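The Skinholm Cup

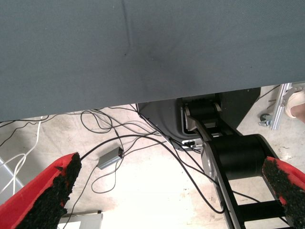 The Skinholm Cup was for school robotics clubs, and we had entered it as Nerkia because every team needed a name by January and that was the only one we all disliked equally. By the last evening I was in charge of cables. It was dull work and I was glad of it. They lay over the floor in loops, black ones mostly, with a few white ones off to the left, and in the middle of them was the small silver box that Fellovik had sent us in a padded envelope. I followed one thick cable from the base of the black arm with my finger until I lost it, then went back and started again. Somebody had left the little spanner on the floor by the upright rail. I left it there too.

"Which one is ours?" said the girl from the year below.

"All of them."

"Which one is wrong, then?"

I didn't know. The arm had to move 30 blocks in five minutes, and at the last trial it had moved four and stopped. Our teacher had gone to ring Van der Merwe, the firm that lent us the motors – he had been gone a long time. I thought he was probably sitting in his car.

She got down beside me and took one end of the cable. I took the other. We worked towards each other without talking, lifting each loop and putting it down again, and when our hands met she said, "Well, it isn't this one."

I tied a bit of tape round it and we chose another.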